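Blue on Blue

By Gifty Fiadzo

A block on a cloth. That's the whole game at Platside, and I've been hooked since January. You lay down fabric, you set out colored cubes, you look for ones that sit well together. Grown-ups do this. For hours.

Got there late, no coffee. 54 cubes in a drawer, every color, edges rounded off so they're kind to the hand. Red first. Too loud. Yellow, worse. Then a dark blue one on the bright blue cloth and the room went quiet, or maybe I did.

The cloth matters more than you'd think. Plain, no pattern. Ours comes off the roll at Gronel, 16 dollars a piece, and one piece never covers the table so you lay two and live with the seam. Iron it if you have time. I never have time. Wrinkles at the bottom, always.

Quick notes, for anyone trying it at home. Big cloth, small block. Keep the space between things wide, wider than feels right. Tip the cube so a corner points up, it stops looking like a toy. Felt is fine but it grabs lint. Dont use satin. Six cubes is plenty to start, and one is beter.

My sister says it's a lot of fuss over a block. She bought a set the week after.

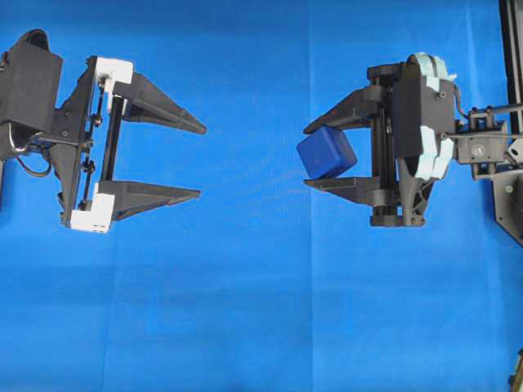
Platside Color and Cloth Club

Dark blue cube, tilted, bright blue fabric. My favorite pairing of the season. Next table is green on green at Lanudmont, bring your own cloth.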